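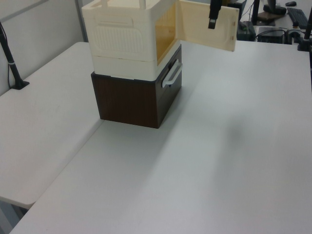

I've been banging on for months about written rules for what counts as a finished task, and I'm going to do it again here, at length, so put the kettle on. My complaint is simple. We have shelves of rules about robots hurting people (quite right too) and next to nothing agreed about what it means for a robot to do a household job properly. Take opening a door on a storage box. The cream box has its side door swung right out, you can see the yellow inside wall glowing through the gap, and the gripper is hanging near the top corner of the door. Is that a pass? Ask at Flolbridge and you'll get a yes, door open, next please. Ask at Verstraete and they'll want to know how far open, whether the box has shifted on the brown one underneath, and where the arm ended up. Same door, two scores, and both of them go into a table that somebody will later read as if the numbers meant the same thing.

I used to be firmly in the "door open, next please" camp, I should say. I spent a good chunk of my time at Lumomcombe writing test sheets, and my test sheets were short because I hate forms. One line for the task, one box to tick. Then in April we swapped sheets with another site and tried to mark each other's runs. We had 790 of them between us. We disagreed on 53! That may not sound like a lot, but these were doors and drawers and handles, the sort of thing a toddler could referee, and every one of the 53 turned into a proper argument over biscuits.

What did we argue about? Half-open doors, mostly. Then boxes that had crept along the table, and whether an arm still resting against the thing it had just moved should be counted as done. My own view on that last one has flipped twice. At the moment I say no: let go, move clear, then we'll talk. If I open a cupboard for you and keep leaning on the door, you can't get your plate out.

So here's what I'd like, and I don't think it's much to ask. Write the end state down before the first run. Put a measure in it, even a rough and ready one, like "wide enough for a hand to go in". Say what mustn't move. Say where the arm has to be when the clock stops. Our sheet for doors now runs to 2 sides of A4, which pains me, but new people pick it up in a morning and the arguments have mostly dried up (we've moved on to arguing about the lighting).

And write down the table, please! I mean the whole bench. People will give you the arm's speed to three decimal places and leave out that one box is stacked on another, which matters enormously if you're tugging at the top one. A light box on a smooth table and a heavy box against a wall are different jobs. The background matters as well. If there's a desk behind with a keyboard and cables all over it, put that in the notes, and keep it the same or say when you changed it. I'm not asking anybody to tidy up. A messy desk is far more like my house than a bare white room is. I just want to know which one I'm reading about.

The usual grumble is that all this slows you down, and the people at Inik made it to me quite forcefully. They do 500 runs in the time I'd do a fraction of that, and they reckon sheer volume smooths out the odd bad mark. I've got some sympathy. If your marks are wrong at random, fine, pile them up. But ours weren't random. The lenient marker was lenient every time, always on the same kind of half-open door, and doing more runs would only have given us a bigger heap of the same mistake.

The other grumble is that a standard will freeze things too early, and that one I do worry about. I've seen a rulebook kill a good idea stone dead in another line of work. I'd keep ours loose, with a version number at the top and an open invitation to scribble on it. Version one can be bad. Ours was terrible, it forgot handles altogether, and a handle that sticks out from the side of a box is an obvious thing for an arm to catch on.

I'd start with doors, and I'd happily send our two pages to anyone who'll send theirs back. Drawers next, if we're all still speaking.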